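Robot Learning from Demonstration
Unit 5 Handout: Collecting Demonstrations by Hand and by Remote Control
Instructor: Gleice Fagundes
Lab sessions: Holger Forsberg, Vaughan Building

Read before the lab. Sections 5.1 to 5.3 are covered in lecture. Section 5.4 is needed for Assignment 3.

5.1 Terms

A demonstration is a time-ordered record of observations and actions, collected while a person performs or directs a task. An observation is what the policy will receive at run time (images, joint readings, gripper opening). An action is what the policy will be asked to output. A demonstration with observations but no recoverable actions cannot be used directly for behavior cloning.

An episode is one demonstration from its start condition to its end condition. State both conditions in writing before recording. "Sweater folded" is not an end condition. "Both sleeves inside the body outline, gripper open and clear of the fabric" is.

5.2 Three ways to demonstrate

Kinesthetic teaching. The operator holds the arm and moves it through the task with the motors in gravity compensation. Joint positions are read directly, so every recorded pose is one the arm can reach. The operator's hands and body often block the cameras. Two-arm tasks are difficult for one person.

Teleoperation. The operator moves a leader device and the robot follows. Observations come from the robot itself and match run time closely. Costs are latency, loss of touch, and speed. A shirt fold that takes 15 seconds by hand can take several minutes over a remote link. On the Flelletti leader arms, check the scaling factor before each session. It resets to 1 on power-up.

Hand-held gripper. The operator carries a gripper with a camera fixed to it and performs the task directly. No robot is present. Gripper motion is recovered afterward from the video and the inertial sensor, and jaw opening is read from the image or from an encoder. Collection is fast and can be done in ordinary rooms. There is no guarantee that a recorded path is reachable, so paths must be filtered against the arm's joint and speed limits.

5.3 Deformable objects

A rigid block has six pose variables. A garment has no short state description, and the same grasp point can lie at a different height, under another layer, or facing the other way in each episode. Three consequences for collection:

(a) Vary the start state. Drop the garment, do not arrange it. A policy trained only on flat starts has no data for a crumpled one.

(b) Record regrasps. If the jaws pick up two layers where one was wanted, open, back off, and try again within the same episode. Corrections are the only data showing the way back from an error.

(c) Watch for occlusion at the jaws. Once fabric is held, it may cover part of a finger and the contact area. Jaw opening estimated from the image alone is unreliable at those moments. Use the encoder value where there is one.

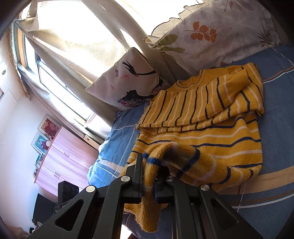

Figure 5.1. Knit garment pinched in a hand-held gripper, view from the tool. The right jaw is partly covered by the held fabric; see 5.3(c).

Background matters as well. A set recorded on one plain table gives the policy little reason to ignore the table. Change surfaces, rooms, and light between batches, and note each change in the log.

5.4 Worked numbers for Assignment 3

The Stedville garment set used in the assignment was recorded with hand-held grippers. Of 235 episodes, 147 passed all filters. Yield is therefore 147/235 = 0.626. To obtain 1,000 usable episodes at the same yield, plan for 1,000/0.626, or 1,598 recordings, after rounding up.

Filters are applied in this order:
Tracking lost for more than 0.5 s: reject.
Path outside the Cevavero arm's workspace: reject.
End condition not met: reject, but keep the file for part 2.
Regrasp present: keep, and tag.

Yield depends on the operator. Report it per operator as well as overall. If one operator's yield is far below the rest, watch the rejected episodes before discarding them. Moving the tool too fast, which blurs the image and breaks tracking, is a frequent cause and is easy to correct.

5.5 Before you come to the lab

Write start and end conditions for one folding task and one non-folding task. Estimate the length of each episode. State which of the three methods you would choose, and name one failure it would introduce into the data. One page, typed, handed to Holger at the door.

Reading for next unit: course reader, chapter 6, through the section on action chunking. Skip the proofs.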